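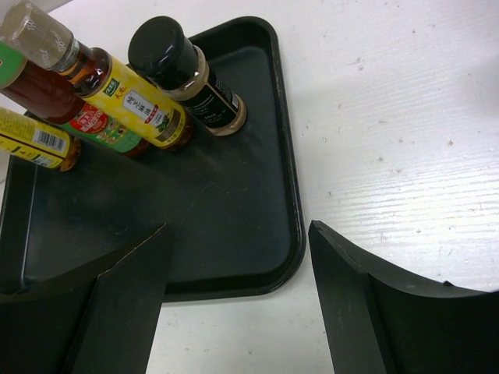 4 min read

2024-07-01

Andamia publishes 77 rules for robots that pick up the soy sauce

Andamia, the trade group for companies that put robot arms in commercial kitchens, has released its first good-practice code for handling bottles and jars. It has 77 rules. Nine of them deal with caps.

The code covers what the group calls "small closed vessels," a phrase that took up most of a meeting in April and that everyone in the business will go on calling bottles. It tells member companies how a gripper should approach a container, how hard it may squeeze, what it must do when it can't tell which end is up, and who has to be told when something breaks. It is voluntary. Members who sign have until the end of the year to comply, and members who don't sign will be listed on the same web page in a slightly smaller typeface.

The longest section is on containers lying on their sides. Most robot kitchen demos feature bottles standing in a row, well apart, labels forward, like a school photo. Working kitchens have trays with glass bottles tipped against each other and a spice jar wedged next to them, and the code asks that robots be tested on that as well. Rule 31 says a machine may not be described as able to handle condiments if it has only ever handled them upright.

"We had one member object that its customers would be instructed to stand the bottles up," said Soledad Bravo, who chaired the drafting group. "I asked who would be doing the standing. There was a pause."

Rule 34 will get the most use. When two bottles touch, the robot has to lift the one on top first, or stop and ask. Pulling from underneath is allowed only if the maker can show 600 test picks in a row without moving the upper bottle off the tray. An earlier draft asked for 3,000, and the makers said this would use up a lot of bottles. The drafting group said that was rather the point, then settled for 600.

Labels get a page and a half. Robots that identify a product by its label must cope with one that is turned away, half hidden under a neighbor, or printed in a language the robot's developers don't read. Guessing by color is specifically discouraged. A yellow label, the code notes, "is not an ingredient."

Fingertips are covered too. Hard fingers are fine on glass so long as the grip force is logged and capped, and both fingers must be wiped down between allergen groups. The code doesn't say what to wipe them with. That has been left to an annex, which has been left to next year.

Ferkov, which makes grippers and sits on the drafting group, said it would follow the code across its kitchen line. Ignacio Vidal, the company's safety lead, said his team had already been doing most of it, apart from the logging, the wiping intervals and the part about asking for help.

"Stopping is the hard one to sell," Vidal said. "A customer sees an arm hovering over a tray, waiting for a person, and thinks it's broken. It's doing exactly what page 12 says. We may need a small light."

The small light is covered by rule 58. It has to be amber, and it may not blink.

Two sites will try the full code first. One is the Prekwood test kitchen, where sauces and dry spices are sorted in mixed trays. The other is a catering operation in Lozano that has asked for extra time on the section about worn surfaces. Under that section, trays with scuffs and tabletops with a printed or raised texture have to be included in vision tests, after several makers admitted their systems had been tuned on spotless gray mats. Bright light across the work area has to be tested too, as has a shadow falling where there wasn't one that morning.

Breakages must be reported within a day, with the type of container, the contents and what the robot was doing. Bravo wanted a box for "what the robot thought it was doing" as well. It was voted down, and members can put that in the comments field.

Andamia will take written comments on the code through the end of the summer. Comments on the word "vessel" are closed.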